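Flestley publishes home recording rules for hand-held grippers

Free 3-page practice note covers bedrooms, laundry and other soft-goods work

FLESTLEY, June - Flestley today put out its practice note for people who record household tasks with hand-held grippers. Short document, plain wording. Available now, no sign-up needed.

The note was written with Flurislow and Shboul, who both train household robots and both kept running into the same trouble: recordings made in real homes, by different people, to no common rule. Some operators tidy first. Some don't. Labels get left in view, grips change halfway through a task, and nobody can compare one set with the next.

Drafting drew on 2529 recordings from about 300 homes. Bedding and clothing gave reviewers the most work by far. 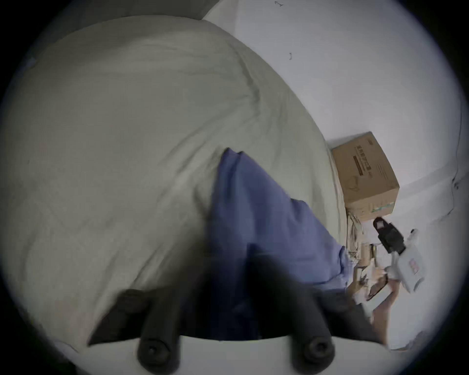

What the note asks for:

Leave the room as it is. Don't clear boxes, papers or cables unless someone could trip on them.

Cover or turn mail, shipping labels and prescriptions before recording starts. If one is missed, report it the same day.

Both hands on the grippers before the first move. Keep the same hold untill the task is done.

Written consent from every adult in the home, and a way to withdraw it later.

Failed attempts stay in the set, marked as failed. Dropped corners, bunched sheets, all of it.

A break every 2 hours at least. Wrist strain came up again and again in operator feedback.

The rules are voluntary. Flurislow will apply them to all new home recordings starting this month, Shboul to it's bedroom and laundry work first, with kitchens to follow. Bremuvo is reviewing the consent wording and will send comments back to Flestley.

Comments from operators and households are welcome. A question session will be held online Wednesday at noon, link on the Flestley news page.

About Flestley: Flestley writes practice notes and checklists for robot training in homes and small workplaces.

Media contact: Flestley press desk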